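Home | Reviews | Kitchen | Shop Tools | Days Out | Archive | Contact

Dosisier open day: two arms, one kitchen, plenty of waiting

Reviewed by Jeptoo Mussa
Sunday, June 27, 2021

I review kitchen gadgets. I have given a fair hearing to a garlic press that needed its own drawer and a kettle that wanted my email address. So when Dosisier opened its workshop for the afternoon and promised "household help at the tabletop," I drove 355 miles there and back to see what the future plans to do with my spatulas.

The product is called the Kombo. You get the arms, a mounting stand and a program named Nisum that is meant to learn chores from being shown them. Dosisier wants $3,000 for the lot, or $400 a month if you'd like to find out slowly whether you can stand it. An earlier version, the Jasau, was shown in January, and the staff talk about it the way families talk about a cousin who moved away.

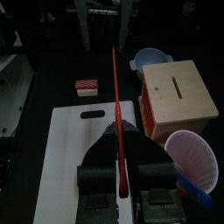 My first question with any gadget is how it holds things. Most kitchen tools fail at the handle, and a machine that is all handle ought to be good at it. The Kombo has two broad black fingers with a thick pad on each, and it goes about its business like a man picking up a bill he hopes someone else will grab. I liked the choice of test pieces. A long thin red stick with a rounded end is a mean thing to give anybody, person or machine, and they ran it over a plain white cutting board with a slot for a handle, much like the one I have at home with the beet stains. The pads are wide enough that I stopped wincing after the second try. I'd still want to see a wet wooden spoon, and when I asked, I was told wet was "on the list."

Speed is another matter. The man at the controls said the arms were running slowly for safety, and I believe him, but I had time to eat a complimentary muffin between one cup and the next. It was a decent muffin. Blueberry.

The talk lasted 10 minutes and used the word "seamless" more than I would have. After that we could stand at the rope and ask for things. A woman beside me asked whether it could unload a dishwasher. They said that was a very good question. A boy asked whether it could make a sandwich, and they said that was a very good question too.

What they could do was move objects from one place on the table to another, and I don't want to be snotty about it, because that is most of what I do in my own kitchen. The setup mixes up its shapes sensibly.

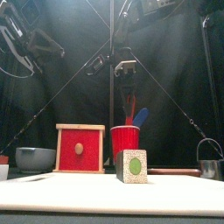
Anyone can pick up a block. A bowl with a wide mouth, a stick that could roll away and a pot with a thin wire handle all need a different sort of grab, and I would trust a demo with that spread over one with six identical cubes.

My complaints are the usual ones. The stand wants more room than my counter has, and my counter already hosts the kettle. Nisum's screen is gray text on slightly grayer gray. The manual is a binder, and the section called Getting Started begins on its second tab, after a long section on warranty.

Noise was better than I feared. There's a low whine when an arm changes its mind, a bit like a refrigerator thinking about retirement, and I could talk over it without raising my voice.

Should you buy one? If you run a lab or a classroom, it's worth the drive, and you can ask for a turn at the controls if you get there before the muffins do. If you want dinner, keep your money. I came home and put away the dishes by hand, and broke a saucer.

Rating: three spoons out of five. Parking is free behind the building.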